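Gripper comparison, PC teardown cell: progress report
November 16, 2023
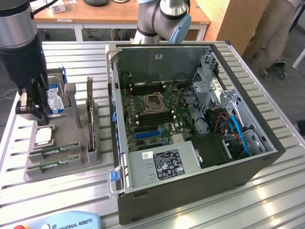

Hi Hartmut, as promised, the long version of what I mumbled through on the phone! We've now logged 2,855 grasps across the two grippers, all on desktop parts, and I finally feel like I can say something useful about where the Skatthorpe money is going.

The short answer is that the two-finger gripper is ahead. It's slower than the Pleka suction head on big flat stuff, but it copes with nearly everything we want to put in the tray (hard drives, expansion cards, RAM), and the suction head really struggles with anything standing on edge. RAM is still the troublemaker. The modules themselves are easy enough to hold once they're in their slots, but getting the fingers in between two of them without nudging the neighbor took us most of July to sort out. We ended up narrowing the opening and coming in at a slight tilt.

The CPU worries me more. It lies flat in its pocket and there just isn't much edge to grab, so out of 66 tries last week we dropped or skewed 12. I'd like to try softer fingertip pads before we blame the controller. Bangera quoted us on two kinds and I've put both in the attached budget sheet – they're cheap, I promise.

On the arm side, things are calm. Both arms share the table nicely now that we've slowed down the handover, and the Jivov camera calibration holds from one session to the next, which it certainly didn't in the spring.

Still open: cables. Loose wires across the motherboard confuse the grasp planner, and right now a person moves them out of the way first. I don't count that as automated and neither should you. I'd like to spend the next stretch on it, and move the screw removal work back to make room. Could you let me know if that swap is okay with you before I reorder the plan?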